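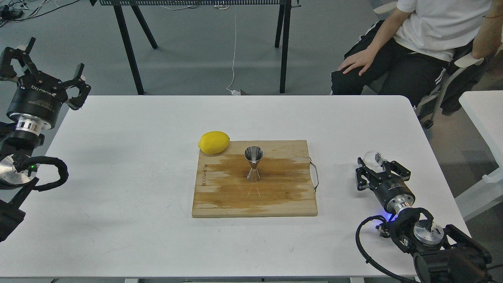
[stundumell-history] Re: Why two packet sizes on the Lomon link?
From: Elisa Morelli
Date: 5 July 2020

On the list last week, Piotr wrote:

> I've been reading the scanned Stundumell notes and I'm stuck on the
> Lomon link. The interface handbook says every line card had a short
> buffer and a long one, but the Renda driver listing only ever seems to
> ask for the long one. Was the short buffer dropped before the service
> opened? And does anyone know where the 1,230 byte limit came from? It
> isn't a power of two and it doesn't match the terminal side at all.

What a lovely question, and I can answer most of it! I spent a good part of June with the boxes from the Lomon exchange (all paper, no tapes, sorry) and the line card papers are in much better order than I'd feared.

The short buffer was not dropped. It was there on opening day and still there when the link closed. The reason you can't find it in the Renda listing is that the driver never names it. Have a look at page 353 of the bound listing, at the routine called GETB. There's a flag passed in from the caller, and if it's set the card hands back the short buffer. If it's clear you get the long one. Whoever typed up the comments only described the clear case, so it reads as if there was one size all along.

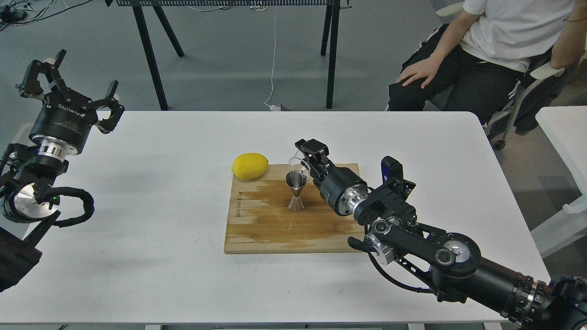

The card itself was a single bank of memory, and both buffers were carved out of the same bank. I had imagined two separate chips until I saw the drawing. The nearest thing I can think of is the steel jigger standing on the board beside the lemon: one piece of metal with a cup at each end, and you pick your measure by which way up you hold it. The flag in GETB is you turning it over. Once a buffer was claimed it kept its size until it was released, and a full bank gave you 32 short ones, fewer if any long ones were out. You can imagine the fun when a file transfer and a room full of typists were both busy.

As for 1,230, I have only half an answer. The working notes start from a figure of 2,000 for the whole block, then take away space for the checksum, the route list and something marked "Z. area". I'm fairly sure Z is Zamani, the accounting program, which wanted its own record stored with each block. The sums on the sheet don't quite come out at 1,230 whichever way I add them, and there's a line crossed through so hard the pen went through the paper. If anyone has the Zamani manual, even a few pages of it, please shout!
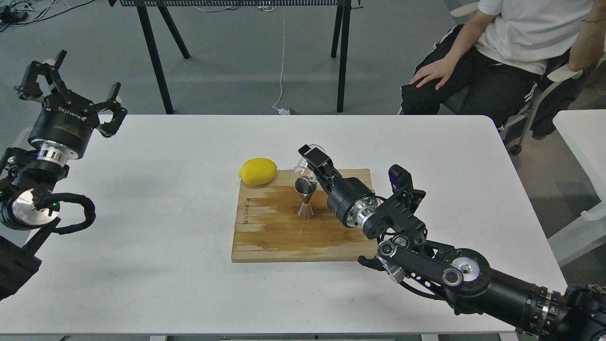

Tilted glass over the jigger, lemon at the back of the board.

One more thing for Piotr: the terminal side had its own limit, set in the concentrator and never passed down the line. So a mismatch there is what you'd expect. Long blocks were split at the Lomon end before a terminal ever saw them. There's a wonderful hand-drawn timing chart of this, folded into the back of the second box, with arrows in three colours and a coffee ring on the acknowledgement.

I'll scan the chart and the GETB pages this week and put them in the list archive. The chart is wider than my scanner, so it will come in four strips. Does anybody have a tool they like for joining them up? I tried one on the cabinet drawing and it put the power supply in upside down.

Elisa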